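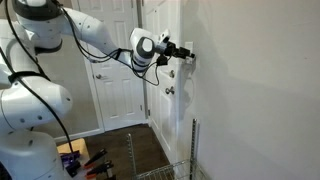 그림 4. 벽면 스위치와 로봇 팔

4장. 드레스 보관실 조명과 전시용 마네킹 설치

이 장은 Boltier 웨딩드레스 마네킹 받침대를 매장이나 보관실에 설치하는 방법을 설명합니다. 드레스를 입히기 전에 이 장을 끝까지 읽어 주십시오. 긴 트레인이 있는 드레스는 5장도 같이 읽어야 합니다.

4.1 준비하는 것

받침대 본체 1개
기둥 2개 (짧은 것, 긴 것)
고정 나사와 육각 렌치
Kulstead 면 덮개 1장
깨끗한 흰 장갑

참고: Mersha 몸통은 별도로 판매합니다. 다른 회사의 몸통을 사용할 때는 기둥 구멍의 크기를 먼저 확인하십시오.

4.2 자리를 정하기

1. 드레스를 펼칠 자리의 바닥을 닦습니다. 왁스를 바른 바닥은 왁스가 완전히 마른 다음에 사용합니다.
2. 받침대를 벽에서 500 mm 이상 떨어진 곳에 놓습니다. 뒤쪽에 트레인이 있으면 이 거리를 더 넓게 합니다.
3. 천장 높이를 잽니다. 긴 기둥과 베일을 함께 사용하면 높이가 2000 mm 정도가 됩니다.
4. 창문의 직사광선이 닿지 않는지 확인합니다. 오전에 괜찮은 자리도 오후 3시에는 햇빛이 들어올 수 있으니 두 번 보는 것이 좋습니다.

주의: 실크와 오래된 레이스는 빛에 약합니다. 손님이 없는 시간에는 조명을 끄고 면 덮개를 씌우십시오.

4.3 조립하기

1. 받침대를 평평한 곳에 놓고 네 개의 발을 바닥에 맞춥니다.
2. 짧은 기둥을 받침대 구멍에 끝까지 넣습니다. 딸깍 소리가 나지 않으면 기둥을 조금 돌려서 다시 넣습니다.
3. 긴 기둥을 짧은 기둥 위에 끼우고 고정 나사를 손으로 조입니다.
4. 높이를 맞춘 후에 육각 렌치로 나사를 반 바퀴만 더 조입니다.
5. 몸통을 올리고 어깨가 수평인지 앞에서 봅니다.

경고: 나사를 너무 세게 조이면 기둥의 도장이 벗겨지고, 벗겨진 가루가 드레스 안감에 묻을 수 있습니다. 전동 공구는 사용하지 마십시오.

4.4 드레스 입히기

1. 장갑을 끼고 반지와 팔찌를 뺍니다.
2. 지퍼 또는 단추를 모두 엽니다. 등에 코르셋 끈이 있으면 아래에서 위로 풉니다.
3. 두 사람이 양쪽에서 드레스를 잡고 몸통 위에서 천천히 내립니다. 비즈가 많은 드레스는 어깨끈만 잡고 들지 마십시오.
4. 허리선을 맞추고 나서 등을 닫습니다. 지퍼가 잘 움직이지 않으면 몸통의 둘레를 한 칸 줄이고 다시 합니다.
5. 페티코트는 드레스 아래에서 넣고, 치마의 모양을 손바닥으로 정리합니다.

참고: Givard 페티코트는 허리 고리가 앞에 있습니다. 뒤로 돌려 입히면 치마 앞이 들려 보입니다.

4.5 높이 다시 조절하기

드레스를 입힌 상태에서는 높이를 바꾸지 마십시오. 꼭 필요할 때는 한 사람이 몸통을 받치고, 다른 사람이 나사를 풉니다. 치마 끝은 바닥에 살짝 닿는 정도가 적당합니다.

4.6 일상 관리

일주일에 한 번, 예를 들면 일요일 영업이 끝난 후에 나사가 풀리지 않았는지 봅니다. 받침대는 마른 천으로 닦고 알코올은 쓰지 않습니다. 면 덮개는 찬물로 따로 세탁하고 섬유유연제를 넣지 않습니다.

부품을 주문할 때는 받침대 바닥의 스티커에 있는 번호를 알려 주십시오. 고정 나사의 부품 번호는 1694입니다.

설치 안내 작성: Bjarke Oddsson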